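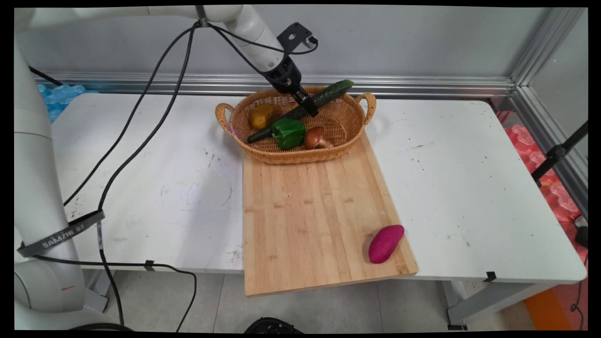

Selling everything first is the mistake, one reply further down says, and the $75 fee is small next to the tax bill you could hand yourself.

# Moving a taxable account from Clamow to Merinari: sell first or transfer?

**quarterly_drip**

I have a regular taxable brokerage account at Clamow and I want to move it to Merinari. I already have my checking account and my Roth at Merinari and I'm tired of having two logins and two sets of tax forms.

The account is simple. It holds 178 shares of the Tenitz dividend fund plus a fraction of a share left over from reinvesting. I've been buying it for 7 years, mostly small amounts each month, and every dividend has gone back in. There is also a little cash.

Clamow charges $75 to transfer a full account out. The person I got on chat said I could avoid that by selling the fund, sending the cash to my bank for free, and buying the same fund again at Merinari. That sounded fine until I looked at the gain, which is bigger than I expected.

So:

- Is it worth paying the fee to move the shares as they are?
- What happens to the fraction?
- The next dividend is due in October. Does it matter if the transfer is going on when it pays?
- Does Merinari get my purchase history, or do I have to type it in?

I'm not in a hurry. I would like to do this once and not have to fix it at tax time.

**ledger_and_lunch**

Transfer the shares. Don't sell just to dodge the fee.

When you sell in a taxable account you owe tax on the gain for that year, even if you buy the same thing back the next morning. Moving the shares over in kind isn't a sale, so nothing is taxed and you keep your original purchase dates. With 7 years of buying, most of your lots are long term already. If you sold and rebought, every one of them would start over as short term.

Before you start, check that Merinari will hold the Tenitz fund. If it's an ETF you should have no trouble. If it's a mutual fund, some brokers will take it in a transfer and some won't, and some will hold it but won't let you buy more without a commission. Call them with the ticker and ask both things, whether they'll accept it and whether you can keep adding to it.

Start the request at Merinari and not at Clamow. The new broker pulls the account. The name on both accounts has to match, and so does the account type, so an individual account goes to an individual account. If one has your middle initial and the other doesn't, get that fixed first. Mine was rejected once for exactly that.

On the fraction: with an ETF, fractions usually can't move between brokers. The old broker sells the piece and sends the cash along afterward. You'll have a small gain to report on that sliver. It will be a line on your Clamow 1099, so you'll get one last form from them for the year. Keep your login working until you have it.

On the dividend: if you own the shares on the record date you get the dividend. If it pays to Clamow after your shares have left, they send it over in a later sweep. Turn off reinvestment at Clamow before you file the request, though. Otherwise the dividend can buy a new fraction in the middle of things and you end up with a scrap left behind. Then turn reinvestment back on at Merinari, which won't carry over on its own.

Also ask Merinari if they'll pay back the fee. A lot of brokers will if you ask, sometimes only above a certain balance. I had to send a copy of the statement that showed the charge, and the credit came later.

**Ho_saver**

I just sold mine and rebought. Took two minutes. My gain was tiny, though, so it depends.

**pennyshelf**

Agree with the long answer. I'll add the part about purchase history since that's where mine went wrong.

The shares arrive first and the cost basis comes separately. In my case the shares showed up in a week and the basis took 17 days. During that time the new account showed the cost as "unknown" and the gain as blank. Don't sell anything while it looks like that.

Before you file, download these from the old broker:

1. The full list of lots, with date, number of shares and price for each
2. Every year-end statement you can still get
3. All the 1099s
4. The transaction history, as a spreadsheet if they offer it

When the basis arrives, compare it with your list. All those monthly purchases plus the reinvested dividends make a lot of small lots, and I had two missing. Merinari fixed it after I sent the statement pages.

Check the cost basis method too. Mine was set to specific lots at the old place and came in as first in, first out at the new one - easy to change, but you have to change it before you sell, and it's on a settings page I wouldn't have opened otherwise.

**quarterly_drip**

Thanks. Called Merinari this afternoon. The fund is an ETF and they'll take it. They will credit the $75 if I send them the Clamow statement. Reinvestment is off now and I'm going to wait until the October dividend has paid before I put the request in. Downloading the lot list tonight.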